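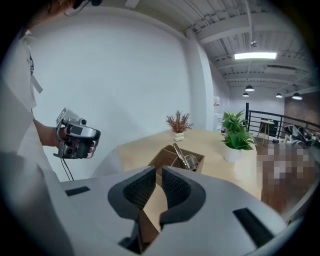 Nabila Hartono wrote in after the last page to say her first 70 demos were useless, and could we please put the boring advice first next time. Fair enough! So this one is all bench habits for teaching a robot a job with hand-held grippers, and the boring ones are at the top.

Before you start

Wipe the finger pads with a damp cloth and let them dry. Grit gets into textured pads and you won't notice until a spoon starts sliding out.

Run your cables down and away from the table. A loop that catches on a box flap will drag your wrist sideways, and the robot will faithfully learn the tug (ask me about the Bredarness sessions – on second thought, don't).

Clean the lens. Every time. Kitchen fingerprints are greasy and a dry sleeve only smears them.

While you're showing the task

Go slower than feels natural, but keep moving. Long pauses in mid-air are murder to trim later.

For shiny metal things, turn the object a little between takes so the glare lands somewhere new. I also shift the box a hand's width every few goes. My favourite trick by far!

Pick up anything with a long handle near its balance point. Grab it at the end and it swings, and then you're teaching swinging.

Close the jaws fully on nothing once at the start of each take. Our Simanjuntak scripts use that to line up the two hands, and it saved me 17 takes last Thursday that I'd otherwise have binned.

Working by remote control instead

Most of this still holds, though you lose the feel of the grip, so practise on a rolled tea towel before anything with a hard rim. Lower your chair until your elbows rest on something.

Keeping track

A pencil and a scrap of cardboard beat any app. I write the take number, the object and one word: good, clumsy or dropped. Keep some of the clumsy ones in a separate folder, with the colour of the label changed so they don't get mixed in. Of my last 93 takes I kept 70, and the kettle ones are still the worst of the lot.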